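How do you keep highlighters from bleeding through thin textbook pages?

Asked by Teresa Egan

Hi everyone! I went back to school this fall (at my age — my kids think it's hilarious) and I'm taking an evening anatomy class. The book is 373 pages of the thinnest paper you ever saw, almost like a phone book, and every time I mark something on one side it shows up on the other. By December I have a final on the whole thing and I can hardly read chapter two anymore. I've tried pressing lighter and I've tried going faster, and neither one does much. Do I need different markers, or am I studying wrong altogether? I'd like to sell the book back afterward too, if that's still a thing people do.

3 answers

Bukola Oyelaran
Oh, I feel for you, I did my nursing prerequisites with three kids at home and a book just like that. First thing, test whatever you have on the index page at the very back, where it won't matter. Let it sit a minute and then turn the page over. You'll be surprised how different two markers from the same store can be. I lay mine out with a clear tray before I sit down, and only the ones that pass the test get to go in it.

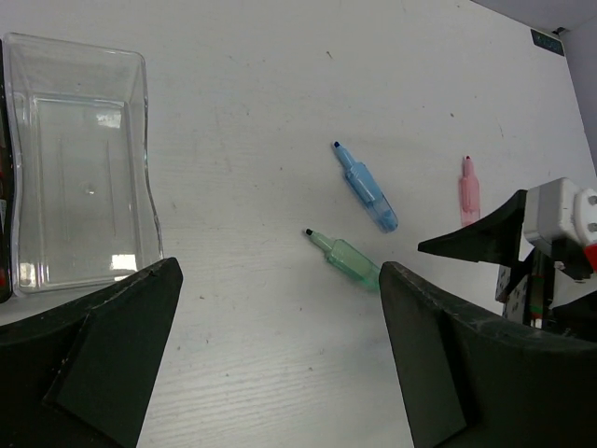
Highlighters and the clear tray

Second thing, and I wish I'd started sooner, read the whole section once with no marker in your hand at all. Go make your tea, come back, and then mark only what you'd want to see the night before the test. I used to color in entire paragraphs, and when everything is yellow you may as well have marked nothing. If you have a big diagram page, leave it alone and put a sticky note beside it.

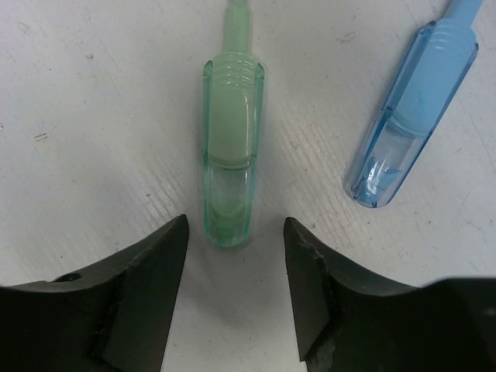 I also keep one color for words I don't know and another for things the teacher said out loud in class, because those always seem to end up on the exam. Two colors is plenty for me. My friend Uchenna uses five and has to keep a key taped inside the cover — it works for her, but I'd lose the key! Good luck on your final, you'll do fine.

Moataz Hamdy
Dry highlighters. They're like a fat crayon or a colored pencil, no ink so nothing to soak through. They do smear a bit if you rub them. Regular colored pencils are fine too.

Tobiloba Isah
Check the buyback rules before you mark any more. My school store took a highlighted book but the one across town wouldn't. I just photocopy the chapters I need most and write all over those.

Teresa Egan (asker)
Thank you all so much! I did the index page test on Saturday and two of mine went straight through, so those are now for grocery lists. Going to look for the crayon kind this week.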